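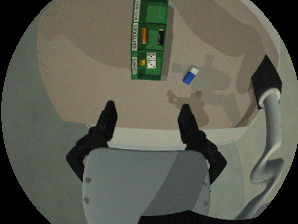
Skye Dow wrote to me after last week's handout that she'd done the whole "pause before you answer" exercise and still said yes to three things she didn't want to do. Fair enough! She asked if saying no is a skill or just a personality you're born with, and I promised we'd start there this time.

So, session four, notes on saying no. I lean toward skill, mostly from watching myself be terrible at it for years. When I worked at Arnen I once agreed to cover two people's vacations in the same month — November, our worst month — and then spent the whole time being short with everybody who came near my desk. I thought I was being generous. My coworkers would have picked a different word.

Key idea for tonight: a yes has a cost even when it's small. Write down what you agreed to over the past seven days, big or little, and next to each one put who asked and how long you took to answer. Most of mine were answered before the person finished talking.

Then the three kinds of no we'll practice (you met the first one already):

The delayed no. "Let me look at my week and get back to you by noon tomorrow." You do have to get back to them, or it's just hiding.

The partial no. "I can't run it, but I can read the draft." Careful with this one if you're a pleaser, it grows.

The plain no. "No, I can't, but thanks for asking." Full stop, no story about your dentist. Huiling Jiang pointed out last time that long excuses invite bargaining, and I've been quoting her ever since.

Pair work: one of you asks for a favor, the other uses the plain no and then stays quiet while you count to five in your head. It feels endless. Swap, and do it again with a favor you'd normally jump at.

Martim Veloso asked about family, where all of this gets harder. We'll give that its own evening, so bring one real request you're dreading and we'll work on the wording together.

Reading before next time: pages 74 to 80 in the packet. Skip the quiz at the end, I don't like how it's scored.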